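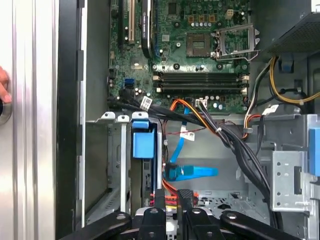
Fig. 4. Main board with the processor socket open and all four memory slots empty

Section 3: Fitting the processor, memory and drive cables

This section covers the desktop machines prepared at the Dandstead workshop. It assumes you have finished Section 2, so the side panel is off, the case is lying on its side and the mains lead is out of the wall. If the machine came to you with a processor already in it, go to step 9.

Set aside an hour for your first machine. It gets quicker.

Before you start

You will need:
a medium cross-head screwdriver
a wrist strap
the processor, in its tray
the memory modules, in their bags
thermal paste
a lint-free cloth
a torch
the job sheet for the machine

Clip the wrist strap to bare metal on the case. Painted metal will not do. If you walk away from the bench, put the strap back on before you touch the board again.

CAUTION: Hold down the power button for a few seconds with the mains lead unplugged before you go any further. Do not open the power supply itself at any point. There are no parts inside it that you can service.

3.1 Checking the socket

1. Look for the processor socket, the square of gold-coloured contacts near the top of the board in Fig. 4. The metal frame beside it is the load plate, with its thin lever arm alongside.

2. If the load plate is shut, press the lever down and slightly outwards until it comes free of its hook, then raise it fully. Lift the plate by its edge.

3. Shine the torch across the socket from two sides. The contacts should make an even pattern. Any contact that catches the light differently from its neighbours may be bent.

CAUTION: Do not touch the contacts with a finger, cloth or tool. Do not blow on them. If one looks bent, stop, write it on the job sheet and put the machine on the Herath shelf.

3.2 Fitting the processor

4. Take the processor out of its tray by two opposite edges. Find the small triangle in one corner and the notches on the sides.

5. Match the triangle and notches to the marks on the socket. Lower the processor straight down and let go. It should lie flat under its own weight. Don't slide it or push it.

6. Lower the load plate over the processor, then bring the lever down and tuck it under its hook. The lever takes a firm push and may creak. If it will not go down at all, lift everything and check the notches.

7. Put a small blob of thermal paste in the middle of the processor. A grain of rice is the right size.

8. Fit the cooler as shown on the sheet packed with it. Tighten opposite corners in turn, a couple of turns each. Plug the fan lead into the fan header printed on the board.

Note: If you have to lift the cooler off again, clean both surfaces with the cloth and start with fresh paste.

3.3 Fitting the memory

9. Check the job sheet for the number of modules and which slots to use. Slot numbers are usually printed on the board, though on older boards they can be hard to read. Where the sheet gives no slots, look in the board maker's handbook.

10. Open the latch at each end of the slot.

11. Hold the module over the slot and line up the gap in its edge with the bump in the slot. It only goes in one way round.

12. Press down on both ends with your thumbs until the latches close. Expect to press quite hard. Support the board from the side if you feel it flexing.

13. Look along the top of the modules. They should all be at the same height. One end standing proud means that end is not in.

Note: Modules in the Stedance kits are 8 GB each. Do not mix them with modules from the spares drawer, even if the labels give the same size.

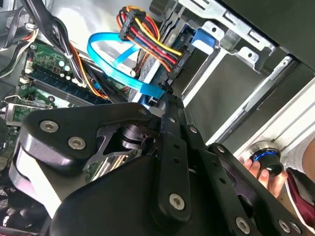 Reading time for the rest of this section: 3 minutes

3.4 Sorting out the cables

Drive cables cause more returned machines than anything else in this section. Most of the faults logged at Dandstead come down to a plug that is half in, so take this part slowly.

Each SATA drive needs two connections, a data cable and a power plug. The data cable is thin and flat at the connector. Cables in these machines may be blue or black, and the colour makes no difference to how they work. The power plug is wider and is fed by a group of coloured wires. In Fig. 5 the plug is black, and the bright blue data cable loops close by.

14. Pull the loose cables gently to one side so that you can see the drive. Leave any ties on the power wires alone unless the plug will not reach.

15. Push one end of the data cable into the drive. The connector is L-shaped inside, so turn it over if it will not start. Keep it level as it goes in.

16. Push the other end into a SATA port on the board. Use the lowest numbered port for the drive that holds the operating system.

17. Push the power plug on to the drive next to the data cable. It has the same L shape, only longer.

18. Tug each connector lightly. Some have a metal clip and will hold. Those without a clip should still feel snug.

CAUTION: Never pull on the wires to remove a plug. Grip the plastic body. The plastic inside a drive's connector snaps easily, and the drive then has to be replaced.

19. Route the cables away from the cooler fan and the memory slots. Avoid sharp bends in the data cable. A wide loop is fine.

20. If a cable has a paper label on it, leave the label in place and copy what it says on to the job sheet.

3.5 Final look

Go over the inside with the torch before you refit the panel. Check that there are no loose screws under the board, that the fan turns freely by hand and that the processor lever is hooked down. Count your screws back into the lid of the tray.

Take off the wrist strap, refit the panel and continue with Section 4, First power-up.

If the machine gives no display at that stage, come back to 3.3 and reseat the memory before trying anything else.

Trondcombe Refurbishing Handbook, Section 3
Revised 14/11/2020 by Nazma Mondal
Replaces the loose sheets marked 198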